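Household Water Use in Soswood: Does a Printed Reminder Change Anything?
Student project report, 23 July 2024

1. Background

Soswood gets its water from the Telton reservoir, which dropped low enough last December that the town asked residents to cut back. Every home received a letter. Our group wanted to know if a small card kept by the kitchen sink would do more than a letter that gets read once and thrown away.

2. Method

We asked households on two streets to take part and 19 agreed. Each one wrote down its meter reading every evening for 5 weeks. For the first two weeks there was no card. After that we handed out a card with four short tips on it, and the households went on writing down their readings as before.

We left out days when a family was away from home. One meter was replaced during the study, so we used only the readings from the old one.

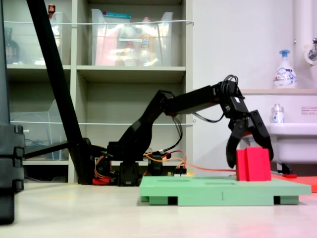
3. Results

Before the card, the average household used around 1,000 liters a day. In the three weeks with the card, the average was 866 liters. Most of the drop came in the first week. By the last week, several homes were close to their old level again.

Larger families saved more in total, but per person the difference was small. Homes with a garden were hard to compare – it rained a lot in the fourth week and people stopped watering.

4. Problems

Some readings were missing and we filled these in with the average of the day before and the day after. We also had no group without a card, so we can't separate the effect of the card from the effect of the weather. Writing down the meter every evening may have made people more careful too.

If we did the study again we would include a second group on the Shirima side of town, and we would start before the gardening season.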